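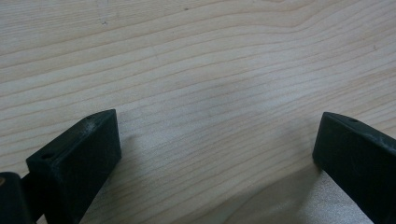 Ticket: gripper won't close all the way
Opened by: Xuelian Tian
Bench: Jaramillo, back wall
Status: open again

The gripper reports closed when it isn't. I send the close command, the fingers travel inward, stop short of each other, and the software announces success with a confidence I have never felt about anything. With the fingers open over the bare board, as they are at the start of every test, the position readout is fine. It only goes wrong on the way in. Before someone suggests new fingers: yes, they're scuffed, the right one has gray scratches down its side, and both have their small round holes where the drawing puts them. Scuffs don't eat travel. I would like us to leave the printer alone for one evening.

What I've tried

Power cycle. Same.

Swapped the servo cable for the spare in the Turnel box. Same, and the spare is shorter, so now the arm sulks at full reach. Swapped back.

Re-ran homing, 2 times. The first gave me an offset of 48 counts and the second gave me 2. These are supposed to be the same number. I wrote both on the masking tape on the power supply so we can all enjoy them.

Took the left finger off and pushed the linkage in by hand, power off. Moves freely, no grit, no click. Put the finger back on.

Lowered the closing speed from 100 percent to half. It now stops short more slowly.

Reply from Gilley
Check the current limit in the config. If it's low, the driver sees a bit of friction, decides it has grabbed something, and calls it a day. Did you pull the new config off the shared drive?

Reply from Xuelian
I did pull it. The limit in there is the one from December, when we were picking up foam. Raised it to the old value. Fingers now meet. Closing this.

Reopened by Xuelian, 1st March
Fingers meet, but homing still lands somewhere different whenever it feels like it. I suspect the horn screw on the servo. I can get it to turn a hair with the driver and it should not turn at all. We're out of threadlocker, the bottle in the drawer being mostly a solid. Ordered more from Londport, who will text when it's in.

Until then: home it twice, compare the numbers, and if they disagree, home it again. Please don't save the config from the arm laptop. Gilley has the good copy.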